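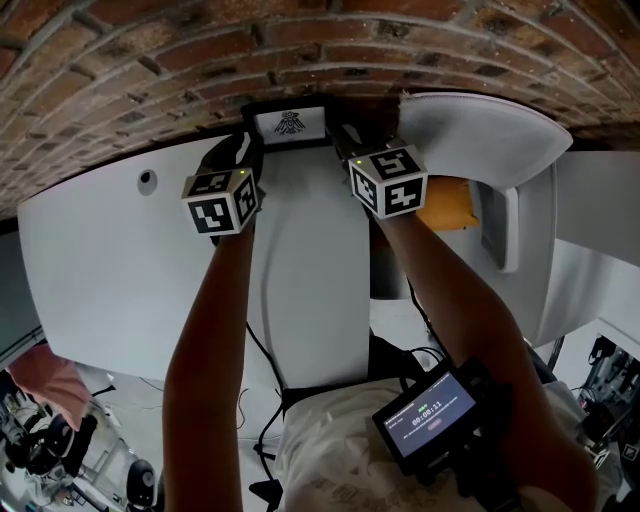 Buscamos gente para volver a grabar en Stusine (y para ayudarnos a no repetir el mismo fallo)

¡Hola! Escribo yo porque el aviso oficial me lo tumbaron por largo, y la versión corta dejaba fuera lo más importante: por qué volvemos a abrir plazas cuando en primavera dijimos que ya habíamos terminado. Si solo quieres saber cuánto se paga y cuándo se empieza, baja hasta "Lo práctico". Si vas a meter los brazos en esto, casi prefiero que leas lo de en medio.

Qué pasó

En Janau enseñamos a un brazo robótico, el Ganby, a trabajar en alto: limpiar carcasas, abrir y cerrar tapas, repasar rincones incómodos que quedan pegados al techo. Aprende de grabaciones de personas que hacen esas mismas tareas con una pinza Antal en cada mano. Cada pinza lleva encima un cubo con marcadores, y a partir de esos marcadores calculamos dónde está en cada momento.

Pues bien, una tarde el Ganby subió más de lo que debía. Estaba repitiendo un movimiento que había hecho bien muchas veces, pero la pinza siguió hacia arriba y dio contra la bóveda de ladrillo. Cayó mortero, se dobló un dedo de la pinza y el brazo se quedó empujando hasta que una compañera pulsó la parada. No había nadie dentro del perímetro y no hubo heridos. Aun así, el límite de fuerza tendría que haber cortado antes que una persona, y no lo hizo. Son dos fallos distintos que coincidieron el mismo día, y los cuento los dos porque me parece feo pedir participantes callándome uno.

El primero, el de la altura, venía de las grabaciones. En una de las Antal el soporte del cubo había cogido holgura. Al trabajar con los brazos en alto el cubo se inclinaba un pelín, tan poco que a simple vista no se notaba, y el cálculo colocaba la pinza más abajo de donde estaba. Luego alguien "corrigió" esa diferencia a mano para que las trayectorias cuadraran (fui yo, con toda mi buena fe), y la corrección se aplicó también a las sesiones que estaban bien. Resultado: 81 sesiones a la basura. Todavía me duele escribirlo.

El segundo era más tonto y más serio. Tras una actualización, el límite de fuerza del Ganby había vuelto al valor de fábrica. La lista de comprobación decía "límite activado", y activado estaba, solo que con un valor altísimo. Ahora la lista pide leer el valor en voz alta y apuntarlo, y se hace una prueba de empuje contra un bloque de espuma antes de cada turno. Hasta que la prueba sale bien, el brazo no se mueve.

Para quien participa: en las sesiones de grabación no hay ningún brazo robótico en marcha cerca de ti. El Ganby se prueba en otro turno, con la zona cerrada. Ya era así antes y así seguirá.

Qué harías tú

Tareas en alto con las dos pinzas, en una sala con techo abovedado. Levantar una tapa, sujetarla con una pinza mientras la otra pasa un paño o una esponja, dejar la esponja en su sitio, volver a cogerla, recolocar algo en un hueco estrecho. Te pedimos que lo hagas a tu ritmo y que te equivoques con naturalidad (si se te cae algo, lo recoges y sigues, esas grabaciones también nos valen, ¡y mucho!). En el pecho llevas un aparatito con pantalla y cronómetro, sujeto con correas. Cuando notes los hombros cargados, paras. Lo digo muy en serio: en la tanda anterior varias personas aguantaron de más por no estropear la toma, y hay tomas en las que se ve cómo bajan los codos y empiezan a hacer fuerza con la muñeca. No queremos que el robot aprenda eso ni que te vayas a casa con dolor.

La novedad es la revisión de los cubos. Antes de cada bloque apoyas la pinza en una base de calibración, intentas mover el cubo con los dedos y dices si baila. Después del bloque, otra vez. Si baila, se retira la pinza y el bloque se marca como dudoso, aunque haya quedado precioso. Tú cobras igual. Nadie te va a poner mala cara por avisar, y el que menos yo, que ya sé lo que cuesta no haber avisado.

El equipo completo, pinzas y correas incluidas, suma unos 1000 gramos. Parece poco hasta que llevas un rato con las manos por encima de la cabeza, así que en los descansos te lo quitas todo.

A quién buscamos

Personas adultas que puedan trabajar con los brazos levantados sin molestias. Si has tenido lesiones de hombro, cuello o muñeca, esta tanda no es para ti, lo siento; estamos preparando otra de tareas en mesa y te puedo apuntar en esa lista. No hace falta saber nada de robótica. Nos encantaría contar con gente que limpie, pinte, monte muebles o haga mantenimiento, porque en la primera tanda éramos casi todos de oficina y se nota muchísimo en cómo cogemos las cosas.

Da igual que seas alto o bajo, hay tarima regulable. Zurdos y zurdas, por favor, venid, que vamos escasísimos.

También agradecería que volviera quien ya participó, incluidas las personas cuyas sesiones hemos tenido que tirar. No hicisteis nada mal. Si queréis saber si la vuestra está entre las afectadas, preguntad y lo miro.

Lo práctico

Dónde: nave de Janau en Stusine, entrada por el patio. Hay escalones; si te suponen un problema, avisa y abrimos el portón de carga.

Cuándo: durante todo julio, turnos de mañana y de tarde. Las mañanas empiezan a las nueve y son bastante más frescas.

Duración: media jornada, con bloques cortos y descansos obligatorios entre uno y otro.

Pago: 164 euros por media jornada, con contrato. Si te retiras a mitad por cansancio o porque no te ves cómodo, se paga completa.

Ropa: manga corta o remangable, calzado cerrado, pelo recogido. Nada de collares largos, que se enganchan en las correas. En la sala ponemos gafas de protección, por el polvillo del techo.

Grabación: se registran tus manos, tus brazos y lo que tengas delante. Puede salir parte de tu ropa y también otras personas que estén en la sala, por eso todo el mundo firma el consentimiento antes de entrar. Puedes pedir que borremos lo tuyo más adelante sin dar explicaciones.

Cómo apuntarse: rellena el formulario de la web de Janau y elige "Stusine, trabajo en alto". Pon tu disponibilidad, si eres zurdo o diestro y si vienes de la primera tanda. Te llamamos para una charla breve en la que te cuento otra vez lo de la bóveda y me preguntas lo que quieras. El informe del incidente, con las fotos del dedo doblado, se puede leer en la nave antes de firmar nada.

Cerramos la lista cuando se llenen los turnos. Las tardes se están llenando antes, no me preguntéis por qué.

Compartir · Guardar · Imprimir
Compartido 81 veces

Comentarios

Anónimo
Estuve en la primera tanda y noté que uno de los cubos se movía. No dije nada porque pensé que era así. Vaya rabia. ¿Puedo volver?

Janau (respuesta)
¡Claro que sí! Y la culpa es nuestra, no te dijimos en qué fijarte. Apúntate y pon en observaciones que notaste lo del cubo, que me interesa saber qué turno era.

Anónimo
Pinto techos desde hace media vida. Un consejo gratis: la tarima más alta de lo que creéis, y descansos antes de que la gente los pida.

Anónimo
¿El límite de fuerza lo comprueba siempre la misma persona? Porque en mi taller eso acabó siendo firmar sin mirar.

Janau (respuesta)
Va rotando, y quien firma no puede ser quien arranca el brazo. Lo del taller me lo apunto para la próxima reunión.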